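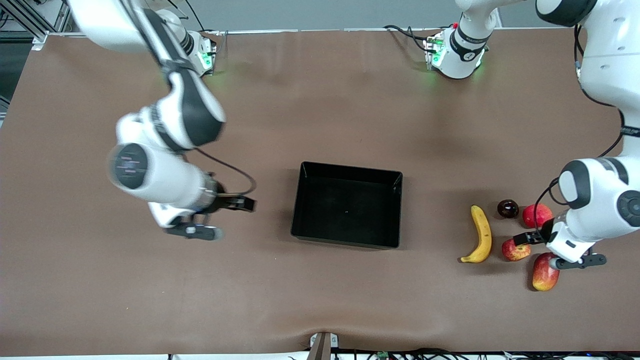
**Unit 2 handout: Working rules for two-arm pick-and-place**

These rules apply to every bench in the Hamel lab, room 483. Read them before your first session and keep a copy with your notebook.

**Before power-on**

- Check that the work surface holds only the tray and the objects on your task sheet.
- Smooth the covering. A deep crease can catch a fingertip on a low approach.
- Trace each cable by hand. Wrist loops need enough slack for full rotation – no more than that.
- Find the stop button and say out loud where it is.

**Starting position**

Both grippers start empty and open. The tray starts empty too. Objects may sit close together but must not be stacked. For the fruit task, turn the banana a different way for each trial and write down the layout.

**While the arms are moving**

1. Hands stay behind the near edge of the table.
2. One person runs the Luvel console and one person watches. The watcher does nothing else.
3. Only one arm may be over the tray at a time. The other waits on its own side.
4. A green light means the arm has power. It does not mean the arm is safe to touch.

**Dropped or damaged objects**

Stop both arms before reaching in. Replace bruised fruit, and note the change in the log. Do not eat anything from the bench.

**Logging**

Use the Estent form. Record the trial number, the starting layout, which arm made the pick, and any stop. Failed picks count as trials and stay in the log.

Logs for this unit are due in December, before the 2:00 lab.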